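4 Shelving and periodical storage

The Pimo shelving system is supplied in single and double bays. Read this section before unpacking the uprights. Sections 2 and 3 (site preparation and floor loading) must be complete before work starts.

4.1 Before you begin

Check the contents of each carton against the packing slip. A single bay contains two uprights, one base shelf, one canopy, a bag of shelf clips and a bag of fixings. Double bays share a centre upright, which carries slots on both faces and is stamped with the letter C near the foot.

You will need a rubber mallet, a spirit level, a 14 mm socket and a tape measure. A powered driver may be used for the canopy screws only, on its lowest torque setting.

CAUTION: Uprights are not self-supporting. Two people are required until the base shelf and canopy are both fitted.

4.2 Erecting a bay

1. Lay both uprights on a clean surface with the slots facing inward.
2. Screw the levelling feet fully in, then back them out two turns.
3. Hook the base shelf into the lowest pair of slots. Tap each corner down with the mallet until the lug is flush.
4. Stand the assembly upright and fit the canopy. Do not tighten the screws yet.
5. Place the level on the base shelf, front to back and then side to side. Adjust the feet as needed.
6. Tighten the canopy screws.
7. Fix the bay to the wall with the brackets supplied. Plasterboard walls require the Warkmont hollow-wall kit, ordered separately.

NOTE: Where bays stand back to back in the middle of a room, use the Warkmont tie bar in place of wall brackets. One bar is needed at each end of the run.

4.3 Fitting the shelves

Shelf clips are handed. The left clip has a notch in its upper edge. Insert all four clips for a shelf at the same height before offering the shelf up, and count slots from the floor, as the top of the upright is trimmed on low bays.

Allow 200 mm clear height for paperbacks. Large-format books and most magazines are taller and should be measured before the clips go in. The standard shelf is 17 mm thick, and this must be added to the clear height when working out the spacing.

CAUTION: Do not stand on the base shelf to reach the canopy.

4.4 Standing magazines and thin volumes

Magazines slump when shelved without support. Keep rows short and place a Plonel divider at each open end. Stiff-covered books may be mixed into a row of magazines to help hold it up.

To remove an item, ease its neighbours back and grasp it at both sides, halfway up. Pulling from the head of the spine will in time tear the cover from the staples. When replacing an item, open the gap first and lower the item in. Pushing it into a closed row curls the lower corners.

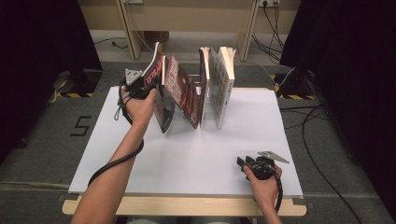
Ballarat, June

Amendment to 4.4. The following text replaces the paragraph on dividers in earlier printings of this manual. Sites holding the older version should insert this sheet and initial the amendment record inside the back cover.

Plonel dividers are now supplied with a cork base in place of the rubber one. The rubber base was found to mark painted shelves after prolonged contact. Old dividers may stay in use on unpainted timber, but should be withdrawn from painted metal.

To fit a divider:

1. Wipe the shelf with a dry cloth.
2. Set the divider at the end of the row with its foot under the first item.
3. Slide the divider in until it touches the cover. Do not force it.
4. Check that the row stands without leaning. If it leans, take out the end item, reset the divider and try again.

NOTE: Glossy covers slide against each other more readily than matt ones. A full row of glossy titles may need an extra divider in the middle.

4.5 Labels

The Lehtinen label holder clips to the front lip of any shelf. It takes standard card cut to the width of the holder. Print labels before cutting, and leave a margin at each end so that the holder does not cover the first character. Holders are removed by lifting the lower edge – do not lever them off with a screwdriver, as this chips the paint.

4.6 Routine checks

Inspect all bays once a year and after any bay has been moved. Confirm that:

– wall brackets and tie bars are tight
– all clips are fully seated
– no shelf shows a visible bow when viewed from the front
– levelling feet are in firm contact with the floor

A bowed shelf must be unloaded and replaced. Turning it over is not an acceptable repair.

Replacement clips are sold in bags under part number 218. Enquiries about this section should be directed to Uzma Afridi, Technical Publications, quoting the serial number stamped on the rear of the canopy.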